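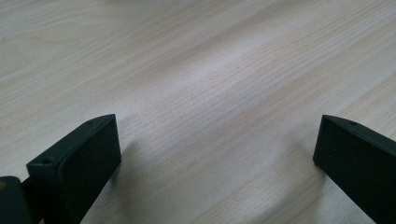

Mar 5, 2020

Resow batch, second round of dyeing. I am so pleased with today that I'm writing it up before I've even rinsed the last pot!

Quick catch-up for anyone who missed the first round: we're trying to get a proper range of yellows and golds out of weld and onion skins on the Hirnodbridge wool, the undyed worsted that came in on cones. Round one gave us one nice yellow and a lot of sad beige. My guess then was the mordant, and I'm sticking with that guess. The wool was hardly soaked before it went in, and the alum wasn't fully dissolved either (there was grit at the bottom of the pan, I felt it with the spoon).

So this time I did the slow version. Skeins tied loosely in four places with figure-eight ties, scoured with the plain soap, left overnight in clean water. Alum dissolved in a jug of hot water first and stirred until clear, then into the big steel pot. Up to 82 °C over an hour, held there for another hour, then lid on and left to cool with the wool still in it.

Amounts, so I don't have to work them out again:
Dry wool: 1000 g
Alum: 8 percent of that, so 80 g
Dried weld: 2000 g, chopped, in two mesh bags

The weld went in with a pinch of chalk and oh, what a difference. Within minutes the bath turned from weak tea to something close to highlighter pen. First skein out is a clear, cold, almost greenish yellow, even all the way round, no pale bands under the ties. Second skein softer. Third (exhaust bath, same liquor, nothing added) is a buttery color I would happily wear every day.

Onion skins did their usual thing – loud orange, very fast, no fuss. I pulled one skein early and it's a lovely light ginger. The one I left in went brown at the edges of the hank, I think from touching the side of the pot. Keep stirring, self.

Then the fun part. I took two small weld skeins and gave them a short dip in what was left of the Kinsella indigo vat. It was tired and I didn't expect much, but I got one real leaf green and one sort of pond green. The pond one has a blotch near the tie. I don't mind it at all, it will vanish once it's knitted up.

Things to fix:
The thermometer clip slides down the pot. I ended up holding it half the time.
Mesh bags leak bits of stalk. Picked stalk out of wet wool for ages. Try the old pillowcase.
Label the skeins BEFORE they go in. I used knots in the tie yarn as a code and then forgot whether the double knot was the exhaust bath or the chalk one. Pretty sure it's the exhaust.

Still to do: light test. I'll wind each color on card, cover half, and tape the cards in the south window until April. The Raduder commercial yellow goes up next to them for comparison. I'm really curious about the greens.

Also want to try the weld again without chalk, same weights, to see how much of that brightness came from the water. Leftover liquor is in the lidded bucket under the sink, marked WELD, please don't tip it out.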